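빈 피킹 텔레옵 데이터, 물체 배치를 어디까지 통제해야 합니까

게시판: 데이터 수집 / 모방학습
글쓴이: bavdale_ops
조회 348 · 댓글 11

회색 빈 두 개를 앞뒤로 붙여 놓고 앞쪽 빈에서 뒤쪽 빈으로 물체를 옮기는 작업을 텔레옵으로 수집하고 있습니다. 현재 에피소드 283개를 모았고, 품질 검수를 통과한 것은 188개입니다. 탈락 사유는 대부분 파지 실패 후 재시도 구간이 길어진 경우입니다.

카메라는 작업대 옆에 고정한 것 하나와 손목 카메라 하나를 씁니다. 아래는 고정 카메라 쪽 프레임입니다. 그리퍼가 오른쪽 벽에 붙어 있는 상황이고, 이런 에피소드를 어떻게 취급할지가 질문의 핵심입니다.
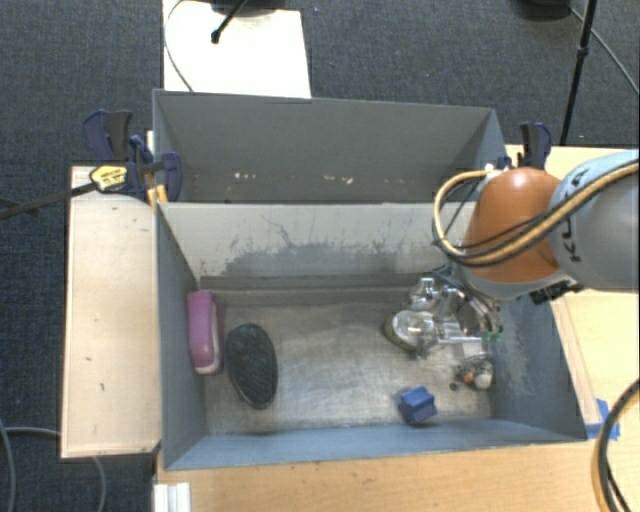
고정 카메라 프레임. 앞쪽 빈 오른쪽 벽 부근에 그리퍼가 들어간 상태.

질문은 세 가지입니다.

1) 초기 배치를 무작위로 흩뿌릴지, 격자를 정해 놓고 순서대로 채울지.
2) 벽에 붙은 물체의 비율을 인위적으로 올려야 하는지.
3) 재시도가 들어간 에피소드를 버릴지, 잘라서 쓸지.

정책은 액션 청크를 예측하는 트랜스포머 계열이고, 물체 종류 라벨은 넣지 않습니다.

---

olvera77
1번은 격자로 가세요. 사람이 손으로 흩뿌리면 무작위가 되지 않습니다. 저희 쪽 초기 배치를 히트맵으로 찍어 보니 빈 중앙에 몰려 있었습니다. 작업자는 자기가 집기 쉬운 자리에 놓습니다.

---

zesturari_lab
격자에 반대합니다. 격자를 쓰면 물체 간 간격이 일정해지고, 정책이 그 간격에 과적합됩니다. 평가 때 두 개를 붙여 놓으면 바로 성능이 떨어집니다. 좌표를 난수로 뽑아서 작업자 화면에 띄워 주고 그대로 놓게 하는 편이 낫습니다. 각도도 같이 뽑으세요.

---

olvera77
난수 좌표는 세팅 시간이 두 배로 듭니다. 물체가 여러 개면 작업자가 중간부터 대충 놓기 시작합니다. 격자에 지터를 주면 같은 효과를 훨씬 싸게 얻습니다.

---

zesturari_lab
지터 폭을 셀 크기만큼 주면 그건 격자가 아니라 층화 표본입니다. 그 의미였다면 동의합니다. 다만 글쓴이분이 "순서대로 채운다"고 쓰셨으니 그 부분은 빼야 합니다. 순서를 고정하면 수집 후반의 작업자 숙련도와 위치가 얽힙니다.

---

monanix_h
프레임을 보니 왼쪽 벽에 기대어 있는 분홍색 긴 물체하고 그 옆의 검은 타원형 물체가 거의 붙어 있네요. 이런 배치가 의도된 것인지 궁금합니다. 나머지는 오른쪽에 있고 가운데 바닥은 비어 있어서 위치 분포가 양극으로 갈릴 것 같습니다. 한 장만 보고 단정할 수는 없지만 에피소드 전체로 집계해 보시길 권합니다.

그리고 빈 바닥이 금속처럼 반사됩니다. 가운데에서 오른쪽 아래까지 밝은 영역이 있는데, 조명 위치가 고정이면 정책이 이 하이라이트를 위치 단서로 쓸 수 있습니다. 밝기 증강만으로는 해결되지 않습니다. 조명 각도를 바꿔서 일부라도 다시 찍어야 합니다.

---

bavdale_ops
@monanix_h 의도한 배치가 아닙니다. 현재는 세션 시작 때 손으로 넣고 있고, 좌표 기록도 없습니다. 전체 에피소드의 첫 프레임에서 물체 중심을 뽑아 집계해 보겠습니다. 조명은 2월부터 한 번도 옮기지 않았습니다.

---

flora_dow
2번 답변입니다. 벽 쪽 비율은 올려야 합니다. 벽에 붙은 물체는 접근 각도가 제한되고 손목 카메라에서 가려지는 구간이 깁니다. 자연 분포대로 모으면 학습에 기여하는 샘플이 너무 적습니다. 저희는 절반까지 올렸다가 오히려 중앙 물체에서 불필요하게 기울여 접근하는 습관이 생겨서 3분의 1로 내렸습니다. 모서리는 벽과 따로 세야 합니다. 같은 범주로 묶으면 모서리 실패가 지표에서 보이지 않습니다.

---

rlukac
3번에 대해서는 버리지 말라는 쪽입니다. 재시도 구간에는 실패 상태에서 복구하는 행동이 들어 있고, 이게 없는 정책은 한 번 미끄러지면 같은 자리에서 헛집기를 반복합니다. 문제는 실패한 파지 동작 자체까지 같이 모방한다는 점입니다. 실패 구간을 라벨링해서 손실에서 마스킹하고, 복구 시작 시점부터만 학습에 넣으면 됩니다.

---

olvera77
@rlukac 그 시작 시점을 누가 정합니까. 저희는 작업자 세 명에게 같은 에피소드를 주고 표시하게 했는데 편차가 커서 마스킹 경계를 믿을 수 없었습니다. 에피소드 200개 정도 규모에서는 깨끗한 것만 쓰는 편이 재현성이 좋습니다.

---

rlukac
수작업으로 찍으니까 그렇습니다. 그리퍼 개폐 신호와 손목 높이로 규칙을 만들면 됩니다. 닫힘 명령 이후 폭이 임계값 아래로 떨어졌는데 다시 열림이 나오면 실패 파지, 그 열림 시점이 복구 시작입니다. 얇은 물체는 오검출이 나니 임계값을 물체별로 두어야 합니다. 글쓴이분은 물체 라벨이 없다고 하셨으니 첫 프레임에서 대략적인 크기 등급이라도 달아 두세요.

규모가 작을수록 복구 샘플이 귀합니다. 이 점은 olvera77님과 의견이 다릅니다.

---

bavdale_ops
답변 감사합니다. 다음과 같이 진행합니다.

- 초기 배치: 층화 표본, 셀 방문 순서는 섞음. 좌표와 각도를 에피소드 메타데이터에 기록.
- 벽 인접 비율: 3분의 1에서 시작. 모서리는 별도 집계.
- 재시도: rlukac님 규칙으로 자동 분할한 세트와 전부 제외한 세트를 각각 학습해서 비교.
- 조명: 각도를 바꾼 세션 추가.

비교 학습은 11월 29일에 돌립니다. 평가 배치는 두 세트에 동일하게 적용하고, 결과는 이 글에 댓글로 남기겠습니다. 크기 등급을 그리퍼 최대 폭 기준으로 나눌지 물체의 짧은 변 기준으로 나눌지는 아직 정하지 못했으니 의견 있으면 적어 주세요.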